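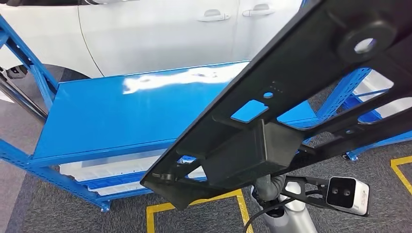 Callum Drummond wrote to me that a small print at 300 is still too much money for a paper thing, and that I should wait for the Barnholm sale in September next year. I read his message two times. Maybe he is right about the price, but I did not buy it for selling again.

The print is by Tomo, a lithograph of a harbor at night, number 16 in the edition. I saw it first in the window of the Rennie gallery and I went home without it. Then I could not stop thinking of the green in the water — it is almost black, but not quite. Two weeks later I went back.

Marion Cairns at the gallery was very patient with my questions. She took the print out of the sleeve so I could look at the margins and the pencil signature. There was also an oil painting by the same artist for 800, and I liked it less. The colors were heavier and the boats too exact.
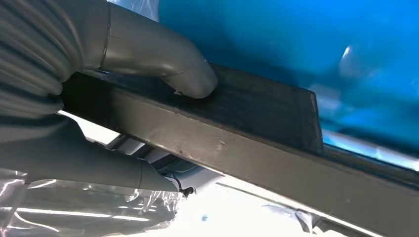 Long dark bar between two grey fingers.

Now I have to choose a frame. My sister says white, I prefer plain oak. I also must find a wall which does not get the afternoon sun.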